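3.2 Layout of the loose items

Sorting time was taken on a black tabletop set against a plain off-white wall. The Stirimano set holds five plastic cups, four foam cubes, a glue stick and a small yellow rubber duck. In the spread layout every cup stands upright and apart from the others, so that a cube can come to rest against a cup wall, as the orange one does beside the yellow cup.
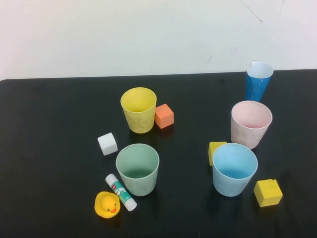 One reader of the draft, Çınar, objected that a spread layout overstates the effort, as most households leave at least a few cups nested. We accept the point and report nested starts separately (17 of 118 trials).

Bowls were treated as a class of their own. They do not nest with tapered cups, and on a dark, finely grained surface a round ceramic bowl was given its own place – the Troturix protocol does the same.
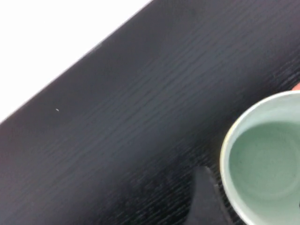 Should a bowl count towards the tidied total? It is scored once, when it reaches its place, and is left out of the stacking score.

Stacking was scored by pairs. A pair is complete when one cup sits inside another, even where the upper rim stands clear of the lower, as with the mint-green cup in the yellow one. Cubes left on the table do not reduce the pair score, but they add to the clutter index, which runs from 0 to 40.
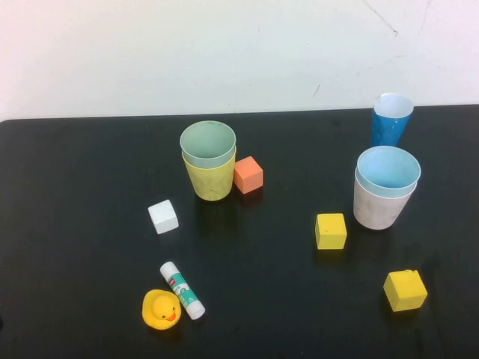 Figure 4. Two stacks of two cups, with foam cubes still on the table.

Across all trials 464 placements were logged. Layouts recorded in February used the earlier Climix item list and are excluded from the clutter index – the pair scores are unaffected.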